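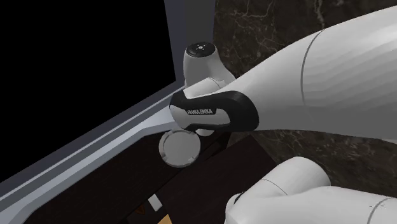
Stone worktops, part two: weight, joints and sealing

09/05/2019

The first part dealt with choosing between granite, quartz composite and marble, and ended with me choosing marble against most of the advice I had been given. I have now had the worktop in use since October, so these are the notes on fitting it and living with it.

Weight

Marble has a density of 2.7 grams per cubic centimetre, near enough for this purpose. The longer of my two pieces is 2,000 mm by 545 mm by 30 mm, so 0.0327 cubic metres, or 88 kg before the sink hole is taken out. The supplier rounded this up to 90 for the delivery sheet. The shorter piece is a one-person lift in theory and I would not try it.

The base units were rated for the load, but the adjustable plastic feet on the older ones were not something I wanted to rely on. I replaced them along the back run and put a softwood rail across the wall at unit height, fixed into brick at 400 mm centres. The rail takes the back edge. Check it with a long straight edge and not only a level. A level will tell you that two short sections are each flat while the whole run has a dip in the middle, and stone will not follow a dip. It will bridge it, and then crack when somebody leans on it.

Mine was 3 mm out at the Arnside end (the house is on a slope and so is everything in it). Plastic packers dealt with that. Don't use offcuts of hardboard, they swell.

The template

Lambrechts did the templating and cutting. They use thin strips of board glued together on site, which looks crude and was accurate to within a millimetre when the pieces came back. The fitter, Ryota Ebihara, asked for three decisions on the spot that I had not prepared for:

The overhang at the front. I said 20 mm past the door faces. I would now say 25, as drips still find the top of the drawer fronts.

The edge. A small pencil round, 3 mm. Square edges chip, and a chip in dark stone shows white.

The position of the joint. He wanted it away from the sink cut-out, on the grounds that the narrow strips in front of and behind a sink are already the weakest part of the slab. It ended up over the partition between two units, so both sides are supported.

The joint is filled with tinted resin. It is visible if you look along it with a light on and otherwise not. The bill for templating came to £114, taken off the total once the order was confirmed.

Veins
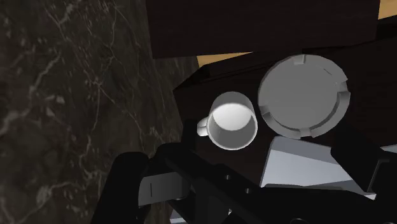

Dark marble, pale veins, dark wood next to it.

Veins are a property of the stone and also a place where it may part. Ask to see the slab itself before it is cut, and ask where the cut-outs will fall. A filled fissure running into the corner of a hob opening is worth moving the template for. On a dark slab the veins are easy to follow, but resin filling is harder to spot than on a pale one. Look at it from a low angle, where the filler reflects light differently from the polish.

Sealing

Marble is calcium carbonate and any acid will etch it. Sealer does nothing about this. A penetrating sealer slows down oil and wine going in, and that is all it does.

I used Clulolum, two coats with an hour between, wiped off before it dried. The water test is simple. Put a teaspoon of water on the surface and leave it for ten minutes. If the patch under it has darkened, reseal. After seven months the area beside the sink fails and everywhere else passes.

Etch marks so far: one from half a lemon and one ring that I put down to vinegar. Both are dull patches that can be felt slightly with a fingernail. The Murnley polishing powder took the ring out after twenty minutes of rubbing with a damp felt pad. The lemon mark is better than it was.

Part three will cover the upstand, which is still in the garage.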